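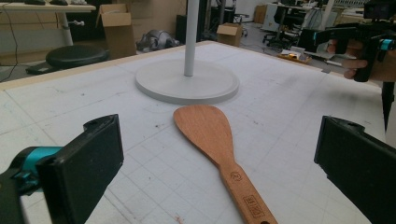 Ertürk takes a wet one at Aranda by the width of a tire

May 15, 2025

I've been going to Aranda since my dad used to park me on a cooler by the last corner, and I don't think I've ever yelled as loud as I did for the second 155 race. Gülizar Ertürk won it for Rolletti, from ninth on the grid, in the rain, on a bike that wouldn't start for morning warm-up. What a day!

If you missed it, the first race went just the way the timing sheets said it would. Ondov had the pole bike and led every lap, and the two Voltex riders spent the whole thing swapping second place and waving their arms at each other. Ertürk came home seventh and looked pretty fed up when she rolled back into the paddock.

Then the clouds came over the hill. The track was soaked by the time the second race was called, and half the grid was still arguing about tires on the warm-up lap (the Ondov crew changed their minds twice, I watched them do it). Ertürk went with full wets and a softer rear spring, the same setup she ran at the March test when it poured both days.

She was fourth by the end of lap one. Fourth! The leading Ondov ran wide at the hairpin on lap five and dropped to the back, and from there it was Ertürk and the two Voltex bikes, nose to tail, with spray so thick I was picking them out by their helmets.

I caught up with her by the team truck afterward, still in her leathers and eating somebody else's sandwich. "I couldn't see my own pit board for the last three laps," she told me. "I just kept listening for the Voltex behind me, and when it got quiet I figured he'd braked early." 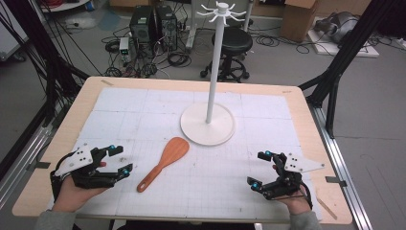 Wooden spatula on a grid-marked mat.

He had, a little. The second Voltex got a run on her out of the final turn and they crossed the line side by side — the big screen gave it to him for a few seconds before race control put her name on top. You should've heard the grandstand. The club says 2,000 of us came through the gate, which is great for a weather forecast that bad.

The win moves her up to 58 points and third in the standings, with both Voltex riders still ahead of her. Rolletti also picks up the $200 bonus for best result from outside the top eight on the grid, and she says it's going straight into brake pads.

Next round is back here on the short layout, and the entry list is already full. I'm bringing better boots.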